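3.2 Household Setting and Object Placement

Interviews were held in 37 homes in the Prastbridge district in June 2020. Respondents were asked where they ate and drank on an ordinary day. Six of the homes had no separate dining space, and meals there were taken in the bedroom or the hallway. Nowakowski and Grube coded each answer by room and by surface. Beds were entered as a surface in their own right when a cloth was laid down before cups or containers were set out (Figure 4). 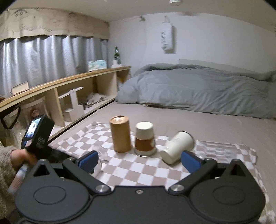
Figure 4. Cups and containers on a checkered cloth spread over a bed.

3.3 Coding of Shared Surfaces

A surface was coded as shared when two or more members of the household named it. The final set held 140 entries. Disagreements between coders were settled by Mendonça, following the rules given in Appendix B.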